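Spend the Money on the Grippers and the Hours 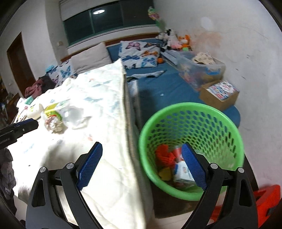 A reader at Amwood wrote in after my last column to say that a hand-held gripper is a toy next to a proper arm, that any board will ask where the robot is, and that a budget with no arm in it looks like a budget from people who haven't made up their minds. I've been chewing on that letter ever since, because it was a friendly letter and a fair one, and because I used to say much the same thing myself.

Let me tell you how it went for us at Rovden. When we sat down in September to plan the year, the arm was line one. It always is! Everyone had a favorite, everyone had a brochure, and we went back and forth with Elesell over the quote until I could have recited it in my sleep. What we hadn't put down anywhere was who would show the thing how to pick up a sock, or in whose bedroom, or how many times.

Homes are full of stuff, that's the trouble. A bed with butterfly pillows, plush toys along the wall, a green waste basket with things in it, a quilted pad folded up on its edge with a bottle lying on top. I can't build that in a lab, and believe me, I have priced it. You have to go where the clutter is, and you have to be able to carry your equipment up the stairs when you get there.

So we moved the arm to the second year and bought 2 hand-held grippers, with spare pads for the jaws (please, please buy the spare pads), and put the rest into paid hours. We planned for 216 sessions. By the time I started writing this we had done 78 of them, and I'll admit that is fewer than the chart on my wall would like. Travel ate more than I'd allowed for. So did tidying up after ourselves, and so did storage, a word that appeared in our first budget exactly nowhere. I had set aside $2,000 for "sundries" and I now think of that line with real tenderness.

My friend at Amwood is right about one thing, and I don't want to wriggle out of it. An arm has to come sometime, and the people at Lý, who bought theirs early, learned things about mounting and floor space that we still have ahead of us. If your work is one task on one bench, go ahead and buy the arm first, with my blessing. But if you're planning for bedrooms and kitchens, I would look hard at how much of your money goes to a machine that will spend its first months bolted to a table, waiting for something to learn from.

And do write the hours down as their own line, with their own number, where the board can see it. Ours was tucked under "other" until 5th April, and every time there was a squeeze it was the first place anybody reached.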